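Moving the washing out of the kitchen

We gave up on the launderette in Somside at the end of winter. It was a 14 minute walk each way with two full bags, and the price had gone up again.

The flat in Lutthorpe has a tiny kitchen, so a washer was never going to fit in there. I measured twice and then looked at the bedroom. 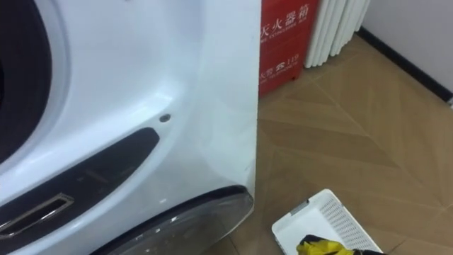

What it costs to run

Around 24 kWh a month so far, mostly drying. I now hang shirts up and only dry towels and bedding. A stacked tower takes up little floor, but the upper door is high for shorter people.

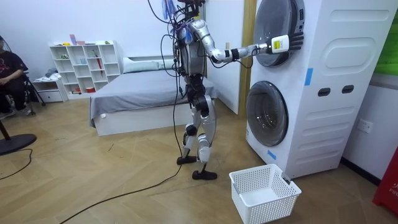 Lutthorpe, September

Second month of keeping notes. Towels are softer with half the powder. Wool still gets done by hand in the sink, and the duvet goes to Somside twice a year.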